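# Chapter 7: Choosing a Demonstration Kit

Before a robot can be taught by example, someone must supply the examples. This chapter considers the kits sold for that purpose. It follows the purchase made by the Skullow teaching laboratory, which compared the Gronari hand-held set with a rival offer from Zukura.

Both suppliers offer paired grippers, cables, and access to a recording service. They differ mainly in price structure. Gronari sells the hardware outright and bills for storage by the session; Zukura leases everything under one contract. Readers who have worked through Chapter 3 will recognize the familiar choice between owning and renting equipment.

A fair review begins with ordinary tasks. Picking up a ball with one hand while the other gripper stays open and ready is a modest exercise, but it tests grip, reach, and the comfort of the handle.

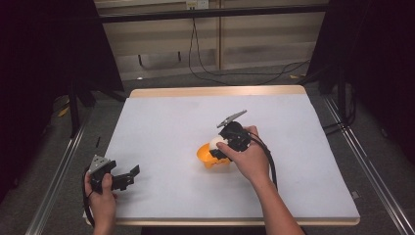 The laboratory's written review, prepared by Rónán Keane and dated 11/01/2026, covers 561 recorded trials. Keane gave the most weight to operator fatigue and the least to appearance. He also noted that the supplier's setup guide assumed a larger room than most schools can spare - a point taken up again in Section 7.2.

Buyers should also ask what each gripper records from its own position. A camera mounted on the tool gives a close view of the fingers and the work surface, and the quality of that view affects how useful the recordings will be later. Plain surfaces make the fingers easy to distinguish. They also offer few landmarks for software that must estimate how the tool has moved. 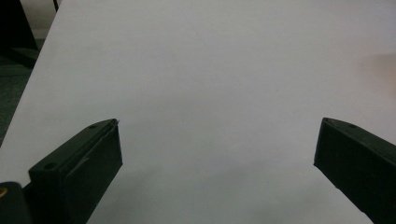 *Figure 7.2. View from a gripper-mounted camera, fingers open over a white surface.*

Section 7.1 sets out the terms of sale and lease. Section 7.2 deals with space, lighting, and cable routing. Section 7.3 reproduces the Ní Bhriain checklist, which students should complete for one kit of their choice before attempting the exercises.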